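From: Marlene Schwerdtfeger
To: Ludton Walkers list
Date: 3 Sep 2019
Subject: Re: Sun, hats and the long route

Dear all, dear Rawiri,

thank you for the questions. I answer them under your text, one after the other, and at the end I add the changes to the route. A plain black cotton cap, the kind most of us have:

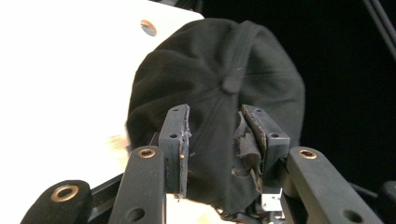 1. HATS AND SUN

Rawiri Treloar wrote:
> I did the July walk in an ordinary baseball cap and came home with
> both ears burned and the back of my neck too. My wife says I should
> buy one of those big hats with a flap. I feel foolish in them. Is
> there a middle way? And does the color matter? My cap is black and
> I had the feeling my head was cooking.

I am sorry about your ears. A cap with a brim in front protects the forehead and the nose, and when the sun is high also a part of the cheeks. For the ears and the neck it does very little. On the long route we walk toward the north for the whole morning, so the sun is behind us and it is exactly the neck that gets it.

The middle way that I use myself is a thin cotton scarf. I put it on my head first, let it hang down behind, and the cap comes on top and holds it. It looks a little strange, I admit, but when we come to the village I take it off and it goes into my pocket. You can also make it wet at the spring. Last summer I did this three times in one walk and it was a great pleasure each time.

About the color: a dark cloth becomes warmer in the sun than a light one, you can feel this with your hand. On the other side, a dark cloth that is woven tightly often lets less sun through than a thin white one. Hold your cap up against a lamp. If you see many small points of light, then it is time for a thicker one. I would take a light color for July and keep the black one for autumn, when it is pleasant to have a warm head.

Please put cream on the ears also when you wear a hat with a wide brim. The light comes back up from the gravel – in the quarry part especially.

2. WASHING

> Also, how do you wash a cap? Mine has a white line of salt all
> around and I am afraid the brim will go soft in the machine.

By hand, in a bowl, with lukewarm water and a bit of the same soap you use for wool. Leave it for 29 minutes or for half an hour, as you like (my kitchen clock has a problem with the thirty). Then rub the band inside with an old toothbrush, because most of the salt sits there. Rinse until the water is clear. Do not wring it. I put it over a bowl turned upside down, so that it dries in the form of a head, and not in the direct sun if it is dark, or it will fade in stripes.

If the cap is old, the brim may have cardboard inside. Then keep the brim out of the water and clean it only with a damp cloth.

3. WATER

> How much should I carry? Last time I had one small bottle and
> had to beg from Janssen.

For the long route two liters for each person, please. The tap at the Janssen farm is still there, but they told me that it is turned off when they fill the tank for the cows, and they cannot say beforehand when this will be. The spring below the quarry was running when I passed it last week. I drink from it, but there is no sign that it is tested, so you must decide this for yourself.

4. THE ROUTE

There are two changes.

The path behind the sawmill is closed until the new fence is ready. We go instead along the stream and come back to the old path at the second bridge. This makes the walk longer by 200 meters, and it is flat.

The bus back is now number 60 and no more number 59. It stops on the other side of the road, in front of the bakery. Two people waited at the old stop in July and had to take a taxi, so please write this down.

Who wants to walk only the first half can leave us at the chapel. From there it is an easy way down to the station – follow the yellow marks, and at the big walnut tree keep left, although the right path looks nicer.

5. SMALL THINGS

A gray walking stick with a cork handle was left in my car. The person can collect it at the meeting point.

If somebody has the map sheet for the east side of Ludton in the new edition, I would like to borrow it for one evening.

We meet at eight at the fountain. If there is thunder in the forecast I will write to the list the evening before, so please look once more before you go to bed.

Many greetings
Marlene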